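27 Jun 2024

Kurz was zwischendurch, bevor ich es wieder vergesse. Ich war bei Skurkska, der kleinen Brauerei hinter dem Güterbahnhof, Sommeranstich. Eigentlich nur auf ein Glas. Wurden dann mehr.

**Das Kellerbier zuerst.** Naturtrüb, brotig, hinten raus leicht nussig. Sehr gut. Wenig Kohlensäure, was bei der Hitze erst mal komisch ist, aber nach dem zweiten Schluck passt es. Davon hätte ich den ganzen Abend trinken können und hab ich im Grunde auch.

**Dann das Saison.** Heißt Curau, keine Ahnung warum. Pfeffrig, trocken, ein bisschen Zitronenschale. Mafalda Seixas, die dort seit dem Frühjahr braut, meinte am Ausschank, sie hätte die Hefe diesmal wärmer laufen lassen als beim letzten Sud. Schmeckt man. Der letzte war mir zu brav, der hier hat Kante. 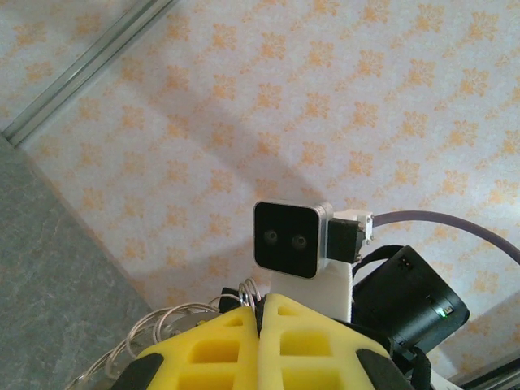 Schaum übrigens wie eine Eins, stand noch, als das Glas halb leer war. Bei Saison hab ich das lange nicht mehr so gesehn. Der Mann neben mir fand es zu sauer, aber der hat auch Radler bestellt.

**Das Hekgate.** Da war ich am meisten gespannt, weil alle davon reden. Imperial Stout, im Juni, naja. Kaffee, Lakritz, viel Röstmalz und dann so eine klebrige Süße, die bei mir einfach nicht weggeht. Kein schlechtes Bier. Im November gern nochmal. Im Juni nach einem halben Glas aufgegeben und Wasser geholt.

Preise: gehen. Kleines Glas ist hier wirklich klein, wer Durst hat, nimmt gleich das große. Pfand 2 Euro, Schlange an der Rückgabe elend lang, ich hab meins am Ende noch in der Tasche gehabt. Bring ich nächstes Mal mit. Vieleicht.

Essen: Brezn, Obazda, irgendwas mit Linsen. Brezn top, Linsen lauwarm.
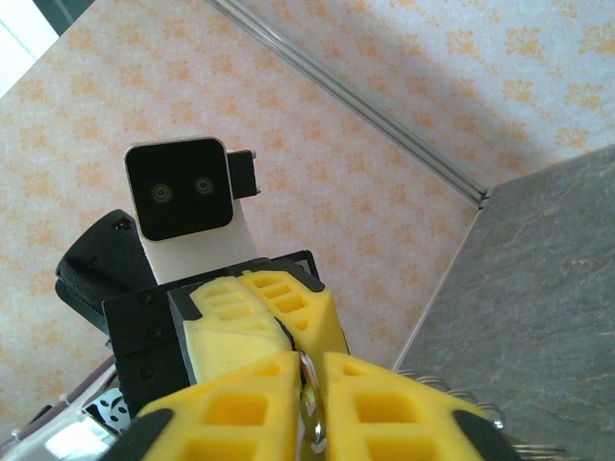

Was mir gefehlt hat, war ein ordentliches Pils. Zehn Hähne und kein Pils! Soll im Juli kommen, mit einem neuen Hopfen, den sie Iwasaki nennen (Arbeitstitel oder echter Name, hab ich im Lärm nicht verstanden). Sie machen davon erst mal nur einen kleinen Sud, 238 Liter. Das ist bei denen an einem Abend weg, also früh da sein.

Noch was zur Musik. Zu laut. Wer im Hof sitzen will und sich unterhalten, geht am besten ganz nach hinten zu den Kastanien, da hört man nur noch den Bass. Hab ich leider erst gemerkt, als schon fast Schluss war.

Meine Reihenfolge: Kellerbier, Curau, lange nichts, Hekgate. Flaschen gab es nur vom Kellerbier, hab welche mitgenommen, liegen jetzt im Gemüsefach. Das Saison füllen sie angeblich nächste Woche ab, da muss ich also nochmal hin. Mit dem Pfandglas.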